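Chapter 6
Collecting Demonstrations by Hand

In Chapter 5 your team wrote each motion as a list of joint positions. That works for a block on a marked table. It works poorly for kitchen jobs, where dishes come in many shapes and touch one another. In this chapter you will record a person doing the job with a hand-held gripper, then use those recordings to train the arm your class built in the fall.

The chapter follows one student project, Ternance, from a robotics club at Paiva Technical High School. The club chose dish handling as its task and recorded 68 short demonstrations over one term. One was thrown out for a missing time stamp, which left 67 for training.
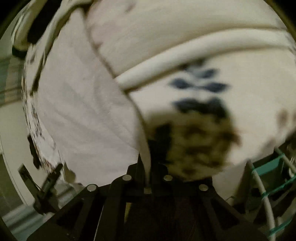 Figure 6.1 A bowl and a plate close to the hand-held gripper, with part of a dish rack at right.

Look at how little of each dish fits in the view. The rim of the bowl is clear enough to follow, but its full outline is missing, and the plate presses against it along a thin dark seam. There is food residue on the bowl beside a dark blue painted pattern. A program that looks only for plain white surfaces would have trouble with both. Keep these points in mind when you plan your own task in Section 6.2.

Before you begin, you will need:

A hand-held gripper with a working camera
The Ziro logging software, set up as in Chapter 4
A notebook page for each recording session
A task that one person can finish in 27 seconds or less

Work in pairs. One student holds the gripper and the other keeps the log. Trade jobs after each set of recordings.

6.1 Choosing a Task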